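Requesting a Congregational Record from the Morness Archive

The Morness Archive holds membership, baptism and burial registers for 53 congregations in the Traritz district. Copies are issued by mail.

1. Find the congregation's number in the printed register guide. Stellia and Tu share one number for all years before their separation.
2. Write the full name of the person sought, with any earlier spelling, on the request form.
3. State the type of record and the years to be searched. A single request may cover up to 14 years.
4. Sign the form and mail it to the reading room.
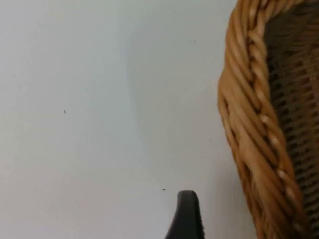
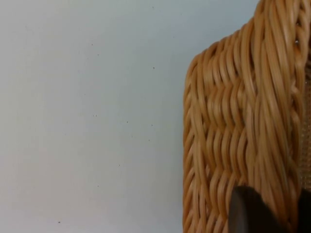
Requests received after the end of April are answered in the order of arrival. Burial registers less than 53 years old are released to direct descendants only.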